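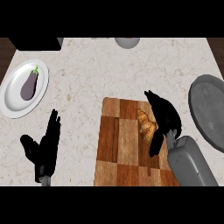 Fladbridge releases two-arm kitchen planner with faster replanning

Fladbridge has put out a new version of Mestarora, its motion planning software for two-armed robots, and says the release cuts the wait between a change on the counter and a new plan for both arms. The update went to existing users in April and works with the company's simulator, Barnenine.

The main change is in how the planner deals with an arm that has nothing to do. Earlier versions planned the two arms as one body. Whenever the target for one hand moved, the software worked out a fresh path for both, even if the other hand was only holding its place. The new version keeps the waiting arm as a fixed obstacle until the task calls for it, and plans the working arm alone.

"Most kitchen tasks start with one hand," said Zodwa Jacobs, who leads the planning team. "We were paying for the second one every time the scene changed. Now we pay for it when we use it."

The team tested the change on 2165 simulated pick tasks, all run in Barnenine with food items and kitchenware set out on a counter. Of those, 1860 ended with the item lifted and held. Jacobs said most of the failures came from the grasp and only a small share from the path. The company has posted the task files with the release so users can run the same set on their own machines.

Grasp scoring has been reworked too. The old score looked at the shape of the item by itself and often picked a hand pose that was fine in open space but put a finger into whatever lay under or beside the food. The new one checks each finger against nearby surfaces before a pose is passed to the planner.

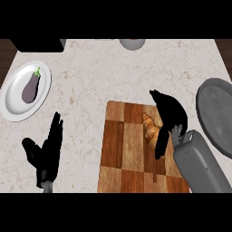

Lwazi Makhubela, who wrote the new scoring code, said soft, curved foods were the hardest group to get right. A pose that closes from the side needs room for the fingers between the item and the surface it sits on. With the croissant on the checkered cutting board, the right hand comes in over the pastry, with one long finger down its right side, while the left hand stays open over bare counter. Makhubela said the score now favors poses of that kind when an item lies flat on a board, and gives less weight to poses that try to reach under it.

Items on plates are handled by the same code, but the raised rim counts as a separate surface. Users can set how close a finger may come to it. The default is 3 millimeters, and Makhubela suggests leaving it there unless the hand model is well calibrated.

Botha, a small integrator that builds food handling cells, has been using a test build and plans to move its simulation work to the new version. It has not yet run the planner on hardware.

Two known problems remain. The planner can stall when both arms are asked to reach for the same item, and replays saved in the old log format have to be converted before they will open. A conversion script comes with the download. Jacobs said a fix for the stall is being tested and will go out as a patch.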